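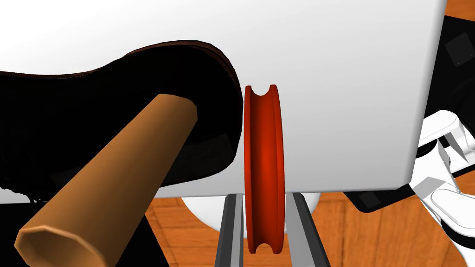 Hello, and thanks for looking in on the Pledthorpe foster cat records. If you found your way to this folder, you're probably one of our foster homes, or you help out at the Trardale shelter, or you're just curious about how a small cat foster network keeps its notes straight. Whichever it is, make yourself comfortable, because I do tend to go on a bit.

## What's in the folder

- `cats.csv` has one row per cat, going back to when we started keeping records on a computer
- `homes.csv` lists foster homes by code, with no street addresses
- `weights.csv` is the kitten weigh-in log
- `notes/` holds the longer write-ups, one text file per cat, for the cats who have a longer story
- `old/` is what Heledd Powell typed up from the paper cards, left just as she typed it

We currently have 17 foster homes on the list. Nine of them can take a mother with kittens, and you'll see a `y` in the `nursery` column for those. Please don't change that column on your own! Ask Seren Price first. She visits each home before it gets marked, and she keeps her own list that has to match ours.

## The columns people ask about

**`name`** is the foster name. Adopters rename cats all the time (Maddocks, our big gray tom, is now called Pickle and seems very happy with it), but we keep the foster name forever so the vet papers still line up. If you know the new name, put it in `also_known_as`.

**`intake`** is the month the cat came to us. A lot of the older cards only say something like "July," with no day, so we gave up on exact dates in this file.

**`temper`** is a few words from the foster home. There's no code or scale for it. We tried a scale of one to five for a while and everybody's cat was a five, bless them. Plain words are so much more useful to a family trying to choose: "hides until supper, then won't leave your lap" is perfect.

**`with_dogs`** and **`with_kids`** can be `yes`, `no` or blank. Blank means we haven't tried it. Please leave it blank if you haven't tried it, even if you have a good feeling.

**`status`** is one of `foster`, `hold`, `adopted`, `stayed` or `died`. "Stayed" is for cats whose foster family couldn't part with them, and I'm afraid my own household accounts for 2 of those.

## Weighing kittens

Weigh in grams, before the morning feed if you can manage it, and write down the number the scale shows. Please don't round. If a kitten loses weight two days running, call Beca Meredith right away and fill in the log later. She would much sooner be woken up than hear about it at lunchtime.

The sheet accepts up to 40 rows per litter. If you run past that, start a second block with the same litter name and a `b` on the end, like `ekov-b`. (Ekov was the litter where we found out about the limit, all tabbies, all loud.)

## Known problems

- Some cats in `old/` appear twice under different spellings. Prys Kemeys is working through them when he has a free evening.
- Microchip numbers opened in a spreadsheet may lose their last digits. Set that column to text before you save, or you'll quietly spoil it for the rest of us.
- The `vet` column mixes clinic names and vets' own names. I know. It's on my list.
- A handful of weights from the early litters are in ounces. They're marked `oz` in the last column.

## Sharing

Anything in `cats.csv` can go on the adoption page or a poster. Please keep `homes.csv` within the group, codes or no codes, and never pass along an adopter's name or phone number, even to somebody who is only asking how the cat is getting on. Send them to me and I'll pass the question to the family.

## Making changes

Save a copy with your initials before you start, make your edits, and add a line to `changes.txt` saying what you did. "Fixed Biscuit's shots" is plenty. If something looks broken, leave it as it is and write to me, and I'll have a look after the evening feeds, usually by 9.

Siwan Humphreys, records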